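The desk, finally

2023-11-10

So I finally did something about the desk. If you've been reading since May you know it spent the whole summer under tax stuff, two dead plants and a box of cables from the old apartment (I still don't know what half of them plug into). Last night I cleared all of it off and wiped the top down, and I'd forgotten how nice the wood is! It's a light grain with a curved front edge, so I don't jab my elbows the way I did on the old one.

Then came the fun part, putting things back. I started with the mouse and the pad and moved them around for far too long.

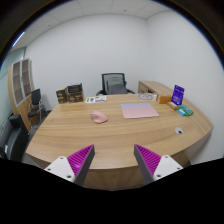 Pink mouse, pink-and-blue pad, lots of bare wood.

The pad is my favorite thing on there. It goes from a soft blue at the far edge down to pink, and I bought it before the mouse, so then of course the mouse had to be pink too. My friend Áine says it looks like a bag of saltwater taffy, and I'm taking that as a compliment.

The printed sheet at the back is staying for now. I like having a little green and purple back there, and I keep meaning to find a proper spot for it on the wall. We'll see. I said the same thing about the calendar.
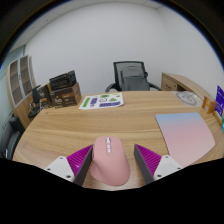
The chair is the same black mesh one I've had for 6 years, and no, I'm not replacing it. I looked at a cream one from Takgate that would go beautifully with everything, and it was 324 dollars before shipping, so I closed the tab and made a sandwich. Mine has arms, it has a back, it's fine.

Next up is the lamp question. I want something small that clips on, and I'd love to keep it under the cost of a nice dinner. If you have one you like, tell me in the comments! And if anyone wants a box of mystery cables, I'm serious, I'll mail it to you.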